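# What the Hem Holds

The cotton napkins used at Zatcombe, a 26-seat restaurant, are washed 177 times on average before they are retired. The figure comes from Tanvir Weerakoon, who has kept the linen log there for six years. Before the log, the kitchen replaced napkins when they looked bad, and the bill for new stock swung from one quarter to the next.

Most wear in table linen takes place in the laundry. Cotton fibers swell when they absorb water, and a swollen fiber rubs harder against its neighbors. Each cycle strips a small amount of lint. Hot drying strips more. By the time a napkin feels thin, it has lost a measurable share of its weight, and its tear strength has dropped faster than its weight has.

Weerakoon weighs a sample from each batch every August. He sets aside any batch that has lost a tenth of its original mass. The limit is his own, chosen after two seasons of comparing weights with the number of napkins that came back torn.

## Cloth weight

The first variable is the cloth. Zatcombe buys a plain weave at 237 grams per square meter, made by a small mill called Siddiqui. Lighter cloth dries faster and costs less to wash, but it will not hold a standing fold without starch. Heavier cloth holds the fold and traps detergent in the seams -- a problem that shows up later as gray edges.

Rizwan Sultana, who manages finishing at the mill, recommends a pre-wash before any napkin is cut. Plain cotton can shrink several percent in its first hot wash, mostly along the warp. If the cloth is cut first, a square napkin comes out of the dryer as a rectangle, and the hem puckers because the sewing thread has not shrunk with it.

Color matters less than buyers expect. Pale shades hide lint and show grease. Dark shades do the reverse, and fade along the creases, where the iron presses hardest. 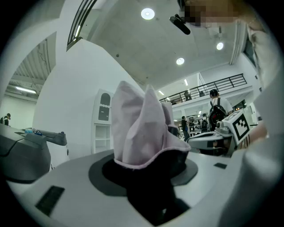 ## Thread and corners

The hem is usually the first part to fail. A folded edge stands above the surrounding cloth, so it takes more of the abrasion in the drum. Sultana's standard is a double-turned hem with mitered corners, sewn in a polyester-core thread. An all-cotton thread matches the cloth better when dyed but breaks sooner.

Mitering removes bulk. An unmitered corner can stack nine layers of cloth, which dry slowly and scorch under a press set for a single layer. The miter adds labor to each piece, and many mills skip it on orders under 250.

Weerakoon now repairs open hems once and logs the repair with a stitch of contrasting thread. A second failure sends the napkin to the kitchen as a polishing cloth. His current batch, a Siddiqui pattern sold under the name Tenura, is due for weighing next August.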